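Subject: Re: [minport-tidy] Trays for hand tools, yes or no?

Hi all,

Oh, I'm so glad someone asked about this! I've been a tray convert since December and I could talk about it all day.

On the Minport tidying list, Lemaire Street wrote:
> We have 33 screwdrivers in one drawer at the Markbridge shed and
> it's chaos. Does anyone bother with trays on the bench, or do they
> just fill up with rubbish? Also, is it silly to want the place to
> look nice?

Not silly at all! A bit of colour makes me want to keep a bench clean. My rule is one shallow tray, one kind of tool, laid flat so the handles are all in view - no tubs, no standing things on end. Bright plastic is best, as you can spot it from across the room. Keep the brush and dustpan out on the bench too (mine used to live in a cupboard and never got used), and put anything pretty on a little shelf in the back corner, well away from your elbows. Two tiers is plenty. I'm a big fan of a hanging basket with some greenery as well, and artificial is fine if your shed is as dark as ours. Five screwdrivers in a tray is my favourite number, the rest can stay in the drawer.
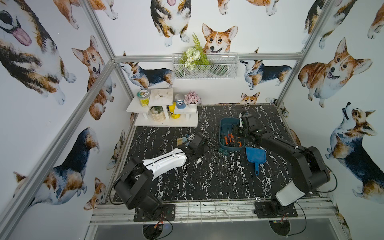

Zullia wrote back off-list that trays are fine until you own more than 4 of them, and then you need a tray for the trays. Fair point! I'd still start with one and see how you go.

Does anybody have a good way to label the drawer ones? My stickers keep peeling.

Cheers from Minport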